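Washer smells like mildew even after a hot cycle
Laundry & Appliances – posted Monday

My towels come out of the washer smelling sour, and by the time I've used one twice it's bad enough that I don't want it near my face. The machine is a front-loader that came with the house. I've run it empty on hot with two cups of white vinegar, then again the next day with bleach. It helped for maybe a week. We have hard water here and I wash mostly on cold with liquid detergent, filling the cap to the top line. The rest of the clothes are fine, or at least I can't smell anything on them. Is this the machine or the towels? I'd like to avoid paying for a repair visit if it's something I can do myself.
Reddy

2 people found this useful

Demetrio Miranda
Probably both, but start with the machine. Pull back the rubber gasket at the door and look in the fold at the bottom. Mine had a gray slime in there along with hair and a sock. Wipe it out with a rag and hot soapy water, then go over it again with a clean rag and dry it.

Next is the drain pump filter. On most front-loaders there's a small panel low on the front. Put a shallow pan and an old towel down first, drain the little hose if there is one, and unscrew the filter slowly. Expect a quart or two of water, and it will stink. Rinse the filter, clean out the hole it came from, and screw it back in tight. Check for drips on the next load.

Then take out the detergent drawer. It usually comes all the way out if you press the tab in the middle. Scrub it and the slot behind it with an old toothbrush.

You are also using too much soap. Two tablespoons is plenty for a normal load, a bit more with hard water. The extra doesn't rinse out and mold lives on it. And don't ever use vinegar and bleach together or one right behind the other. A day apart with a rinse is okay, but I'd pick one and stay with it.

Seltine
just leave the door open. fixed mine

Cherry Mae Agbayani
Agree with Demetrio on the filter. For the towels themselves, wash them alone on the hottest setting the label allows, half a normal dose of detergent, extra rinse, no fabric softener. Softener coats the loops and holds the smell in. You may have to do it two times. Dry them all the way, even if the dryer says it's done.

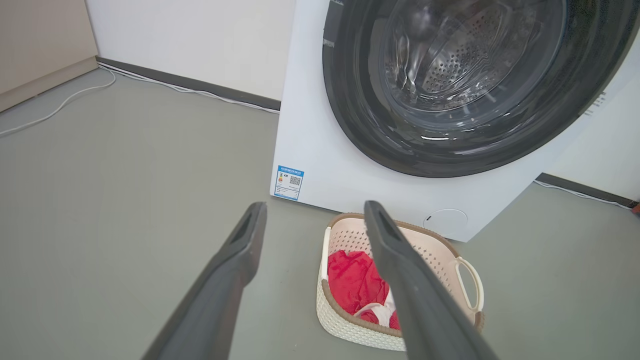

The other half of it is where the damp towels wait. A pile on the bathroom floor or in a closed hamper will sour overnight whatever you do to the washer. Hang them over the tub or a door until they're dry, then put them in something that lets air through. A woven plastic basket like the cream one by the washer is good for this, and it can be rinsed out in the shower when it gets musty. The cloth liners some hampers come with need washing too – I do mine with the sheets.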